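May, bench notes, afternoon

Carried on with the lime putty samples for the Gundale porch. The Nillow sand came in coarser than the last lot, so I sieved it again before mixing. Two batches this time, both at the same ratio as before, 3000 g of sand to each. Batch A went together well. Batch B was short and crumbly under the trowel and I had to knock it up for a good while before it would hold on the hawk.

Weighed out the Paewai pigment in 100 g lots and labelled the bags. The colour is still too yellow next to the old render. Next mix should have less of it, and perhaps a pinch of the grey. Don't judge it until the tiles have dried right through — the last set went much paler over the week.
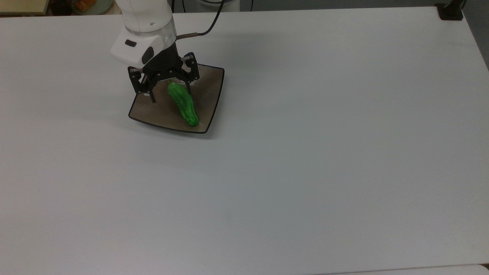 White tabletop, with the dish and green vegetable towards the top left.

Test tiles from both batches are on the rack under damp hessian. Please leave the hessian on, and mist it morning and evening. The window end dries faster, so swap the tiles round when you do it.

The Initz scale is drifting again. It read 2000 g with the check weight on, then crept up while I watched. Used the old balance for the pigment. Needs new feet or a level shelf.

To do: order more hessian, wash the sieves, ask the quarry which pit the sand came from.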